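Progress report to the Sampaio Fund, period ending November

The walking and light exercise program in Drekunside has now run for two full quarters. Enrollment stands at 504 adults, against a target of 900 by the end of the grant. Most joined through the Dalik clinic. Sign-ups through employers have been slow, and only the Rinus bakery has sent a regular group.

We dropped the hour-long gym class in the spring. Attendance had fallen below what we needed to pay the instructor, and people told us the evening slot did not work. In its place we offer 10-minute sessions before work and at lunch. Members logged 1,111 of these in the last month.
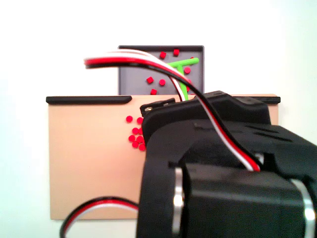 *Black gripper with red, white and black cable.*

Spending is on plan except for room rental, which went over after the Dalik clinic closed its ground floor for repairs. We covered the difference from the printing line. The sleep and meal-planning handouts are finished in English. The Spanish version is still with the translator.

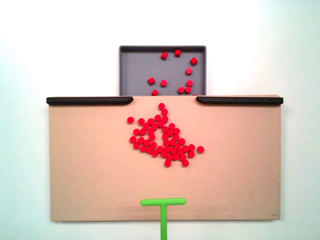 *Board with black rails and gray tray.*

For the next quarter we plan to:

- add a second lunch session at Rinus
- call members who have not logged a session in the past month
- move blood pressure checks back to the clinic once it reopens

We ask that the unspent travel money be carried forward. A revised budget sheet will follow with the next invoice.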